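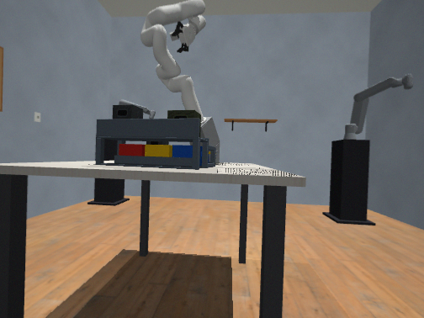
Why does my scheduled backup in Plidach say "Completed" when there are no files in the backup folder?

Almost always the job is running under a different Windows account from the one you use every day, and that account can't see your mapped drive. Plidach finds nothing to copy, finishes in a second or two and marks the job as completed.

I spent most of a weekend on this one, so let me save you the trouble! I use Plidach at home to copy my documents and photos to a little network box in the hallway (I named it Vokstead, don't ask), and for a good while I was very pleased with myself because every morning there was a nice green check mark. Then I went to pull back an old spreadsheet and the folder for that week was there but totally empty. So were all the ones before it, going back to March.

If you run the job by hand and it works fine, but the scheduled one gives you an empty folder, you have the same problem I had. Keep reading. If it fails by hand too, your problem is something else and you should check the log first.

Step 1. Look at the log

Open Plidach, click the job once, then choose View > Last Run Log. Scroll down to the line that starts with "Source". Mine said:

Source P:\ not available, 0 items queued

That's the whole story right there, and I wish it were in red instead of plain gray text in the middle of a long list. If yours shows a real number of items (mine says 426 now), the source is fine and you should look at the destination line under it.

Step 2. Find out which account runs the job

Open Task Scheduler (press the Windows key and start typing "task"). Click Task Scheduler Library on the left, find the entry with your job's name and double-click it. On the General tab there's a line that says "When running the task, use the following user account". If it says SYSTEM, or some name you don't log in with, you've found the cause.

Drive letters belong to the user who mapped them. Your P: drive exists for you, while you're logged in, and the SYSTEM account has never heard of it.

Step 3. Change the account

Still on the General tab, click "Change User or Group", type your own Windows user name and click Check Names. It should get underlined. Click OK. Then pick "Run whether user is logged on or not" and click OK again. Windows will ask for your password. It wants the actual password, and a PIN won't do (I typed my PIN about four times before that sank in).

Leave "Do not store password" unchecked. With that box checked the task can't reach anything on the network.

Step 4. Swap the drive letter for the full path

This is the part I skipped the first time and then had to come back for. Even under your own account, a mapped letter may not be there if you're not logged in when the job starts. Go back to Plidach, choose Edit Job > Locations and replace the letter with the full network path. So for me

P:\Backups

became

\\Vokstead\Backups

Do this for both the source and the destination if they're both on the network. Click Save and not just the X in the corner, which throws away your changes without asking.

Step 5. Test it the right way

Don't use the Run Now button inside Plidach for this! That starts the job as you, with your drives, and it'll look great whatever you've done. Go to Task Scheduler, right-click the task and choose Run from there. Wait a bit, open the log again and look for the number of items queued. Then open the backup folder and open one or two of the files, too.

Mine took 22 minutes the first time, as there was a lot to catch up on. The nightly ones now take 6.

If it still comes up empty

Make sure the network box isn't asleep when the job starts. I moved mine to 11 at night, when the box is still awake, and that cleared up the last of the odd failures. Also, if you changed your Windows password lately, the task is still holding the old one and you'll need to redo Step 3.

There's one more setting I like, under Options > Alerts, called "Treat empty source as error". It's off by default. Turn it on and you'll get a red X in place of the green check when nothing gets copied.

Comments

Emese Szalai
Step 4 fixed it for me, thank you!! I'd already changed the account and couldn't see why it only worked when I was at my desk.

Carrasco
My Alerts page doesn't have the empty source option. Is that a newer version?

Elīna Stankevičius
@Carrasco click "Show advanced" at the bottom of the page, it was hidden on mine as well.

Carrasco
Found it, thanks.

Related posts

Moving your Plidach jobs to a new computer
Cladevlow won't start after a Windows update
How to clear out old backups without deleting the good ones
Mapped drive shows a red X but opens fine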